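Is It True Just Because It's on a Screen?

A kids' guide to being hard to fool 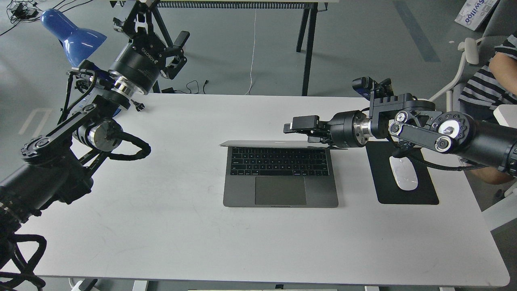

A laptop and a wireless mouse. Plenty of facts reach us through a computer, and so do plenty of fibs.

Have you ever heard that a goldfish can only remember things for a few seconds? Lots of people say it. Grown-ups say it. It's wrong. Goldfish have been trained to come for food at certain times and can remember things for months. So why does everyone keep repeating it?

Mostly they heard it from somebody who heard it from somebody else. If you read the same sentence on 20 websites, that might sound like 20 pieces of proof. But if 19 of them copied the first one, you have one piece of proof, and it might be a bad one.

Who is talking?

When you find a fact, look for a name. Who wrote it, and how would they know? A page about teeth by a dentist is a decent start. A page about teeth by a company that sells toothpaste could be right too, but I'd want to check it somewhere else. Be suspicious of "scientists say". Which scientists? What did they do to find out?

Numbers can fib too

Suppose an ad says 3258 kids love Zullwood cereal. Wow! But how many kids were asked? What was the question? If it was "Do you love this cereal, or do you like it a lot?", I'm not impressed.

Exact numbers sound more honest than they should. Anyone can type 53 per cent. It takes one second.

Pictures and old news

A photo can be real and the words under it can be rubbish. A picture of a flood from years ago can be passed around today as if it happened this morning. Look for a date and a place. If there aren't any, don't believe it yet.

"Yet" is a handy word. You don't have to decide straight away. You're allowed to say "I don't know" and go and look.

Try it yourself

Pick something you're sure is true. Maybe it's that carrots help you see in the dark, or that bulls hate the colour red. Find 4 places that talk about it, and see if any of them explain how we know. Ask a librarian if you get stuck.

And yes, you should check what I said about the goldfish.

Written by Emiliano Ventura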